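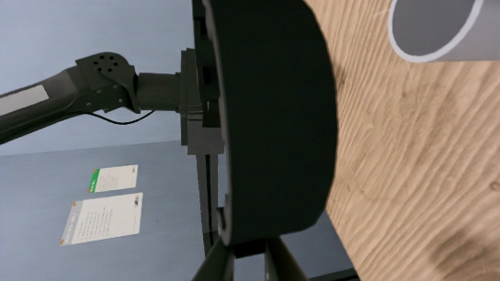
オルガ・ガジャルドは、先週の相談会のあとでこう書いてきた。無料相談で救われる店より、無料相談の報告書に載るだけの店のほうが多いのではないか、と。うちも載せられた側です、売上は一円も動いていません、と続いていた。

コラム > 経営 > 小さな会社の話

印刷する | メールで送る

助言を売る人たちについて

オルガさんのメールを読んで、私は少し居心地が悪くなった。自分も15年ほど、小さな会社の帳簿を横からのぞいては口を出す商売をしてきたからである。しかも初回は無料だ。

経営コンサルタントの自己紹介文というものを、一度まとめて読んでみるといい。たいてい創業者は情熱に導かれて独立しており、家賃に導かれた人は一人もいない。顧客には必ず「寄り添って」いる。そんなに寄り添われたら、狭い厨房の店などは仕事にならないと思うのだが、そういう苦情は載っていない。

木曜の相談会でもらったブンデン社の冊子もそうだった。40ページのうち、料金の話は最後の半ページにしかない。「お客様の課題に応じてお見積りいたします」。八百屋が大根の前にこう書いた札を立てたら、客は黙って隣の店へ行くだろう。

もちろん、見積りが難しいのはわかる。イグナシオ・ペニャルベルの印刷会社を手伝ったときは、資金繰りの相談のはずが、三日目には義理の弟をどうやって営業から外すかという話になっていた。これに定価をつけるのは難しい。ちなみに義弟は今も営業にいる。私の請求書は満額支払われた。この二つの事実を並べると、私の業界のことがだいたいわかる。

では小さな店に助言はいらないのかというと、私はそうは思わない。いるのは、もっと地味な助言だと思う。仕入れ先への支払いを月末から翌月12日にずらせないか聞いてみる。電話が鳴らない時間帯に店を閉める。値上げの貼り紙から「誠に心苦しいのですが」を削る。どれも一時間で済む話で、「戦略」と呼ぶには恥ずかしく、したがって高い請求書が書けない。書けないから誰も売りに来ない。

代わりに売りに来るのが、ブランドの再構築である。パン屋のエスペランサ・オルトゥーニョは去年、店名を変えるように勧められた。候補は19あったそうだ。全部横文字で、どれもパンの匂いがしない。彼女は一晩考えて、店名はそのままに、開店を朝の六時半に早めた。通勤客が寄るようになったという。担当者の報告書では、これも「ブランド再構築の初期成果」に入っていたらしい。

私が提案したいのは簡単なことだ。助言する側は、半年後に必ず一度、ただでその店に行くこと。報告書は持たず、自分の金で何か買って帰ること。言ったことが何ひとつ実行されていない棚の前で財布を出すのは、どんな研修よりも効く。私は先月イグナシオのところで名刺を刷ってもらい、応対に出てきたのは例の義弟だった。納期は二日遅れた。

オルガさんにはまだ返事を書いていない。書き出しで「お気持ちに寄り添い」と打ってしまい、消したところで手が止まっている。次の相談会にいらっしゃるなら、私は入口に近いほうの机にいるので、お茶くらいは出します。初回でなくても無料です。

お問い合わせ | 無断転載を禁じます © プリンデック編集室 | ページの先頭へ戻る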